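Laundry area check – Destimum, unit 25
June 26, 2023
Completed by: Naheed Rana

Stacked washer and dryer in cabinet enclosure

1. Dryer seated level on top of washer – OK
Comment: No movement when pushed from the front. Bracket screws were tightened in February and are still snug.

2. Dryer vent grille clear – OK
Comment: Light dust between the slats. Wiped with a damp cloth.

3. Lint filter – NEEDS ATTENTION
Comment: Screen has a small tear at one corner. Replacement ordered from Chacko, part 819. Do not run the dryer until it is fitted.

4. Washer door and hinge – OK
Comment: Opens fully and does not sag. Glass has no chips.

5. Rubber gasket – OK
Comment: Pulled back the fold all the way around. Found a hair tie and some grit at the bottom, both removed. No splits.

6. Drum interior – OK
Comment: Turned by hand, no scraping. 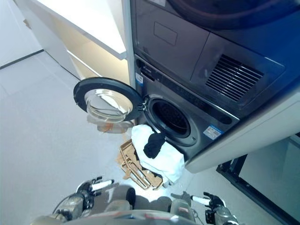
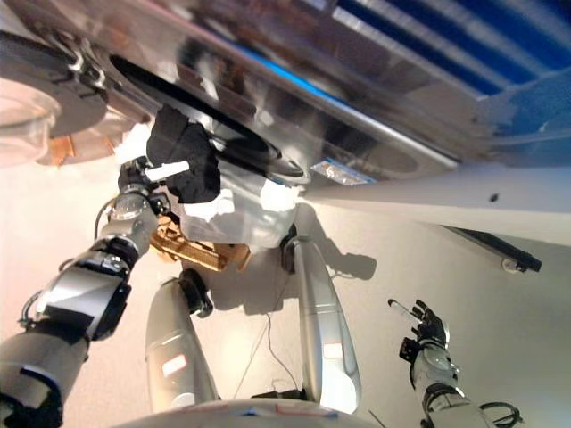

First picture: washer with door open, dryer grille above.

7. Supply hoses and shutoff valves – OK
Comment: Cold valve is stiff but closes. Check again next visit.

8. Drain hose – OK
Comment: Clip holding. No drips after a rinse cycle of nearly 25 minutes.

9. Floor and walkway in front of machines – NEEDS ATTENTION
Comment: Keep items on the floor clear of the door swing. Tenant told.

10. Detergent storage – OK
Comment: Caps closed. Move to the high shelf if children visit.

11. Outlet and cords – OK
Comment: No scorch marks. Both plugs fully in – no extension cord in use.

Items open: 2 (lint filter, walkway)
Copy sent to Skutau office. Recheck when the filter arrives.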